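Skewer Task: Frequently Asked Questions

Our group at Segura receives many of the same letters about the skewer task, so I have put the answers on one page. The data were collected with two hand-held grippers and a square-cornered plan of work: one stick, one tray, small soft white pieces.

Collecting demonstrations for the skewer task
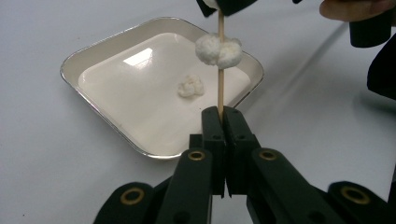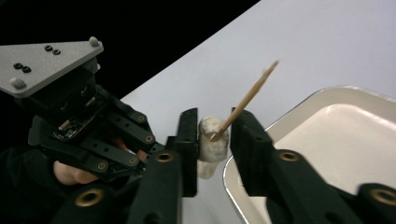
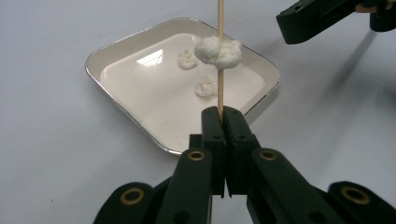
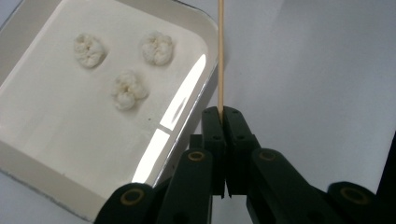

What is the question you study?
We want to know if a policy for two arms can learn a contact task from human demonstrations when the object is soft and changes its shape under the fingers. The stick is thin and the piece is light, so a small error in the angle is enough to fail.

How many demonstrations did you use?
The full set has 700 demonstrations. We removed 134 of them before training. Most of these had a tracking loss in one of the two grippers, and the others were stopped by the operator in the middle.

Why do you not use teleoperation?
We did in our first study, with the Morkus arms. The operators were slow and they pressed too hard, as they could not feel the piece. With a gripper in each hand they work at a natural speed. The cost is that the motion must be checked later, to see if the arms can reach every pose.

What does the policy receive as input?
It receives the wrist images from both grippers, the opening width of the fingers, and the pose of one gripper relative to the other. We tried to leave out the relative pose. The results became clearly worse, mostly in the moment when the stick must meet the piece.

How do you count a success?
The piece must stay on the stick after the second gripper opens. If it falls later, during the transport, we write this down as a separate error. Please keep this in mind when you compare our table with other papers, where the two cases are often put together.

Did you test on new operators?
Yes. We kept 4 operators completely out of the training set. Their recordings are used only for the offline error, and the numbers are in the appendix, with one row for each person.

Can I use the code with a different gripper?
You can, but you need a new calibration of the finger width. Adoración Manzano wrote the script for it, and it is in the Dretska repository. It asks for 14 positions of the fingers. Do not skip the fully closed one.

When will the data be public?
We plan to release them in December on the Stesby server. For early access, write to Inês Correia and say which part you need, the raw video or only the poses.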